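Open day write-up: shirt folding, and plenty of standing about

heddlestone
Posted Wednesday, 19:42

Got back from the Burneo open day this afternoon and promised a few of you a report. Short version: interesting place, I'm not converted.

You get a quick talk by the door and then you're let loose on the floor. White humanoids at one end, tables of people doing handwork everywhere else. The demo I'd gone for was laundry, given what I do for a living (hotel linen, for the newer members). Our guide called it the Onura programme and said they want 2,000 folds before they train anything. The folding itself is done by people holding grippers.

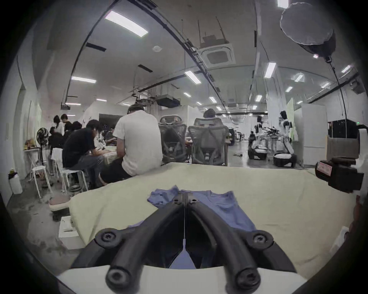
Blue T-shirt on the padded table, gripper closed on a fold of it.

I watched for a good while. One shirt on a padded surface with nothing else but a black box of kit at the edge. On our line the stuff arrives in a knot and half of it is inside out. I asked about fitted sheets and got a smile.

---

pressgang_tom
Posted Wednesday, 20:05

So the robot demo was a person folding a T-shirt with tongs. Did they charge you for parking as well?

---

Nnaji
Posted Wednesday, 20:31

Bit unfair, that. The grippers record what the hands do, and that's what the robot learns from later. Much quicker than steering an arm about all day. I've been round two places doing the same and I thought it was the most sensible part of either visit.

What I'd want to know is how many different people do the folding. If it's the same pair of hands every time you'll get a robot that folds one way and falls over with anything else.

---

heddlestone
Posted Wednesday, 21:10

I did ask. The answer was "a mix", and then we were moved along to the coffee.

To be fair to them, the later table was better. Two grippers on that one, one in each hand, and it made more sense to me as a way of handling cloth. You can pull a shirt out from both sides and get some tension in it, which you need before you can square anything up.
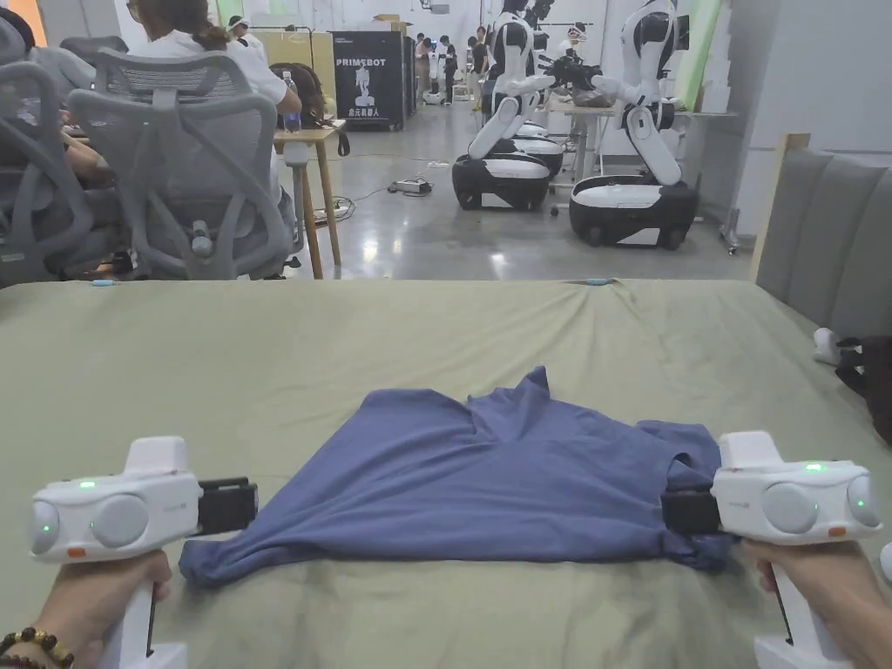
My trouble is the pace. I know what a decent folder gets through in a shift at our place: 750 pieces, and that's with a chat and a tea break. Guide wouldn't give me a figure for the robots. When someone selling a machine won't tell you the speed, I assume the speed is bad.

---

pressgang_tom
Posted Wednesday, 21:18

Tongs in BOTH hands. I take it all back, where do I sign.

---

mangle_wrangle
Posted Wednesday, 22:47

We had Mendasov in to quote for a towel folder last July. Ordinary machine, belts and air jets, no arms or heads on it. It does towels and it does them all day. I can't see what a humanoid adds in a laundry apart from something else to trip over.

Nnaji, serious question - who is actually going to buy one? A big plant has the proper kit already, and a small one can't afford it.

---

Nnaji
Posted Wednesday, 23:02

Mixed work, I'd say. Care homes, small hotels, anywhere your towel folder would sit idle most of the day. I don't think it's soon. But heddlestone went to see people collecting folds and is marking it down for not being a finished product, which seems harsh.

---

heddlestone
Posted Thursday, 07:15

The invitation said "see the future of laundry at work", so I marked what was on the invitation. If it had said "come and watch us gather the data" I'd have gone anyway and been in a better mood on the way home.

I've put my name down for the next one. Will be taking a fitted sheet in a carrier bag.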